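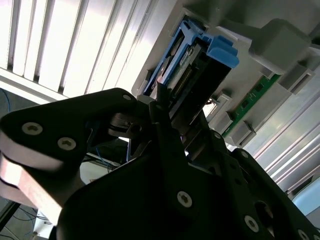 How to run a drive-swap demonstration on your open day

We opened the workshop at Henmont to the public for the first time last May, and 220 people came through the door on the Friday, which was a good deal more than we had put out biscuits for. The part they all wanted to talk about afterwards was the arm working on the drive modules in the grey chassis. Several schools and a couple of small firms have since written to ask how we set it up, so I have tried to put it all down in one place. It's a bit long, I'm afraid, but I'd sooner you had too much than too little!

What you will need

An arm with a two-finger gripper, a chassis you don't mind scratching, and a few drive modules with the latch tabs still in one piece. Ours have a blue plastic frame, which is a great help, as people at the back can follow the blue against the grey even when they can't make out much else. You'll also want a hex key that fits the gripper screws, a barrier, a second person, and a chair for whoever is doing the talking. Please don't leave out the chair.

Step 1. Fix the chassis down

Do this the evening before. Clamp it at whatever angle suits your arm's reach, then lean on it quite rudely and see whether it shifts. We thought ours was solid and it crept a little further along the bench with every run, so that by the afternoon rehearsal the fingertip was meeting the wrong slot altogether. Once you're happy, put tape round the feet so you can see at a glance if anything has moved.

Step 2. Go over the gripper

Try every screw by hand, including the little ones near the ends of the fingers. Wipe the fingertip. Close and open the gripper a few times with nothing in it and listen for any grating (you'll know it when you hear it). Ertuğrul Sezer, who built our finger plates, likes to do this with the radio off and everyone else out of the room, and I have come round to his way of thinking.

Step 3. Teach the approach slowly

Bring the narrow fingertip up to the lower end of the module at the slowest speed you have, and save the position just before it touches. Save the touching position separately. It's tempting to make one smooth move of the whole thing, but if you split it in two the arm can wait at the first position while you explain what is coming, and visitors do love that moment when it hangs there.

Keep well clear of the circuit boards, both the one inside the module and any on the chassis beside it. If your path takes a finger over them, add another point and go round.

Step 4. Set the force low

Start lower than seems sensible and work up. A module that is properly lined up needs very little persuading. If the arm has to shove, stop and look at the alignment again before you touch the force setting. We broke a latch tab finding this out, and the lads at Jerkano were kind enough to send us a spare.

Step 5. Rehearse with an audience

Any audience will do. We had 3 people from the office stand at the barrier and ask awkward questions, and it showed us that my explanation was far too long and that you couldn't see a thing from the left-hand side. We moved the barrier and I cut the bit about the history of the Sönmez workshop, with some regret.

Step 6. On the day

Run the demonstration every half hour and write the times on a board by the entrance. Say out loud what the arm is going to do before it does it. Let people hold a spare module while they wait, children especially, and show them how the latch works. Whoever is at the stop button should do nothing else: no chatting, no tea, no answering the phone.

If a run goes wrong, tell people so, back the arm off to the waiting position and have another go. Our visitors from Drisonholm saw a failed run followed by a good one and told us they had enjoyed the failed one more.

Afterwards

Park the arm, switch off at the wall, and check the gripper screws again before you put it all away. Two of ours had worked slightly loose by teatime.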